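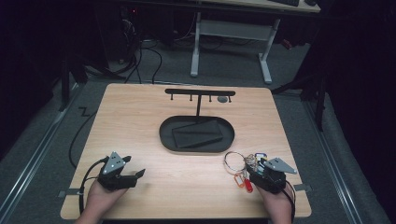

Drilham Parcel Storage rents shelf space and packing benches to small sellers who ship their own orders. We opened in the old Bednarek mill building and still have the same front door on the canal side. Most people who write to us want to know what fits on a bench and what has to go on a shelf. Small display pieces are fine on a bench, such as a black stand with four hooks under the bar and a tray at the base. Anything you can't lift by yourself goes on the floor racks. The questions we get most often are answered on this page, which was last changed on December 30, 2019.

Who can rent space?

Any registered business, and any person selling under their own name. You need a photo ID and a phone number that works. If you sell through a company, bring the registration paper too.

How long do I have to stay?

The shortest term is 90 days. After that you go month to month. To leave, tell the office in writing by the last working day of the month before.

What does a unit come with?

One shelf bay, one key card, and use of the packing room during open hours. Tape, boxes and labels are not included. We sell plain brown boxes at the desk in five sizes. We don't sell printed boxes, and we can't order them for you.

Can I share a unit with another seller?

Yes, with up to 2 names on one agreement. Both of you sign, and both of you owe the full rent. If one of you leaves, the other can keep the unit, but a new agreement has to be signed first. Please don't hand your key card to someone who isn't on the agreement. Cards are logged by name, and the log is what we go by if something is missing.

Is my stock covered by your insurance?

No. Our policy covers the building and our own equipment. Your stock is your responsibility from the time it comes through the door until a carrier signs for it. Many business policies cover goods kept away from your main address, but you often have to ask for that and give them ours. Get the answer in writing. Urszula Baran at the desk can give you a letter with the building details (year built, type of sprinklers, alarm) if your insurer asks for one. Allow three working days.

What happens once the carrier has picked up my parcel?

At that point it is between you and the carrier. We keep a copy of the pickup sheet for 13 months. If you need a copy for a claim, send us the pickup day and the tracking number. We can't look up parcels by the buyer's name.

Which carriers stop here?

Raltuvine picks up every working afternoon. Sostska comes for pallets only, and you have to book it through the office by noon the day before. You may use any other carrier you like, but you have to be here to hand over the goods yourself.

What can't I store?

Fuel, paint thinner, gas canisters, fireworks, live plants or animals, and food that needs to be kept cold. Loose lithium batteries are not allowed either. Batteries built into a product are fine if the product is new and in its retail box. If you're not sure, ask before the delivery arrives. A delivery we have to turn away goes back at your cost.

Can you accept deliveries for me?

Yes, up to the size of a standard pallet. Your unit number must be on the label. Boxes with no unit number go to the holding cage, and there is a fee after the fifth day. We sign for the number of boxes only and don't open them or check what's inside.

I lost my key card. What now?

Call the office and we'll shut it off. A new card costs $15. Nikola Kwiatkowski handles cards in the mornings.

Do you close during the year?

We close on public holidays and for one day in February for the sprinkler test. The day is posted by the freight elevator two weeks ahead. No pickups run that day, so plan your orders around it.

Who do I talk to about a bill?

Irena Bielecka does the billing. Put your unit number in the subject line of your email. If you think a charge is wrong, write within 30 days of the bill and pay the part you agree with in the meantime.

Can I visit before I sign?

Yes. Come to the office at 1686 Canal Road during open hours and ask for a walk-through. Please wear closed shoes, as forklifts use the main aisle.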